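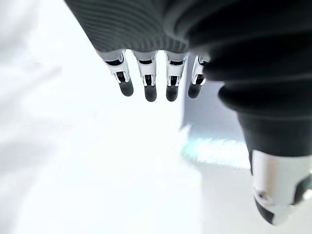
Miroslava Ďurica and Evaristo Quintero

4. Letters that are not sent in novels for young readers

4.1 The letter as a place to hide

In the previous section we looked at diaries, where the young narrator writes with no reader in mind, or claims so. The unsent letter is a different case. It has a name at the top. The narrator chooses one person, speaks to this person for many pages, and then puts the paper into a drawer, a shoe or a school bag. The reader of the novel gets what the named person does not get, and from the first page we are in a slightly uncomfortable position, as someone who opens the mail of a neighbour.

Our corpus has 9 novels, all of them with a narrator between twelve and seventeen years. From these we took 212 letters and marked for each one who is addressed, whether the letter is finished, and what happens to it in the story. A letter was marked as unsent when the text says so, or when the book ends and it is still in the hands of the writer. We did not try to guess in the cases where the text is silent. These were put in a group of their own.

Tonantzin Medrano's Skadora is the clearest example of the first type, which we call the letter of delay. The girl in the book, Ines, writes to her older brother who has left home to work on a fishing boat. She has his address. She has stamps, and there is even a short chapter about the colour of the stamps. Each letter ends with the promise that tomorrow she will walk to the post office, and each next letter begins with an excuse. What the excuses tell us about her father is more than the letters themselves do. Medrano never lets Ines say that she is afraid of the answer, and we consider this the best decision in the novel.

In Heriberto Galindo's Stirdale the delay is replaced by rehearsal. The boy writes the same apology to his friend again and again, and the versions get shorter. The first one fills a whole chapter and defends him in every line. The last has a greeting and one sentence. Readers who like plot may find the middle of this book slow, and one of us did at the first reading. On the second reading the small changes become visible: a "but" is dropped, the friend's nickname comes back, the word "accident" is moved from the beginning to the end and later disappears.

Figure 1. White hand with finger-shaped projections, pressed into the underside of a black fabric item.
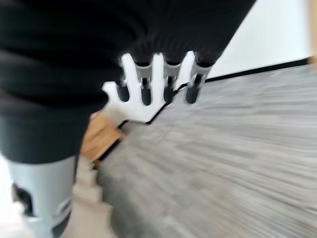 4.2 Who is allowed to find the letter

Almost every novel in the corpus has a scene of discovery. Somebody opens the drawer. It is usually a parent, and it usually happens late, when the reader already knows the letters well. The author has then a technical problem: the parent must react to 100 pages of feeling in one scene, and the reader is ahead of them and a little impatient.

Gumaro Quezada handles this problem in Varela in a way which we did not meet anywhere else. The grandmother finds the letters in the first third of the book, reads them, and says nothing. We learn it only from her behaviour. She cooks the dish that was mentioned in the fourth letter. She stops asking about the piano. The boy believes that his luck has changed, and he writes this, in a new letter, to the same mother who cannot receive it. When we read this passage aloud to students in February, there was a long disagreement about whether the grandmother is kind or dishonest.
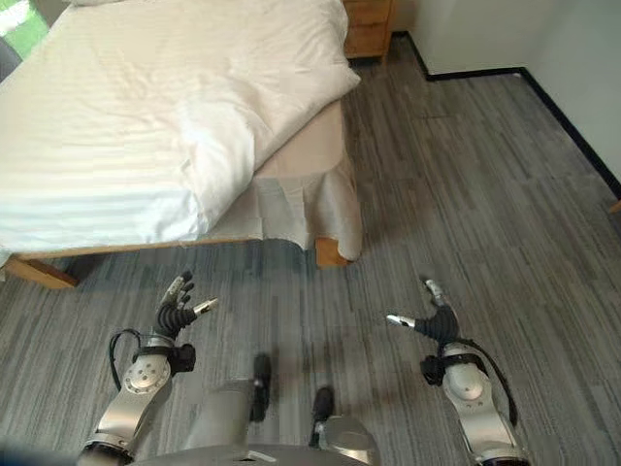
The students who called her dishonest had a good argument. The boy has chosen his reader, and the grandmother takes a place that was not offered to her. The same can be said about us, of course, and Quezada seems to know it. In the final chapter the boy starts a letter with the words "To whoever is reading", and then crosses them out. The Lellix edition prints the crossed line as it is, with the line through the words. The cheaper school edition leaves it out completely, and for this reason we used only the Lellix text in our analysis.

It remains to say something about the letters that are destroyed. They are fewer in our corpus than we had expected, and fire is rare. The narrators tear the paper, or they leave it in the rain, or they write a shopping list on the back and it goes away with the rubbish on a Saturday. Medrano uses the shopping list. The reader has to notice, without any help from Ines, that the list is on the back of the only letter in which she tells her brother the truth. We come back to this scene in section 5, where we compare it with the lost postcards in the novels for adults.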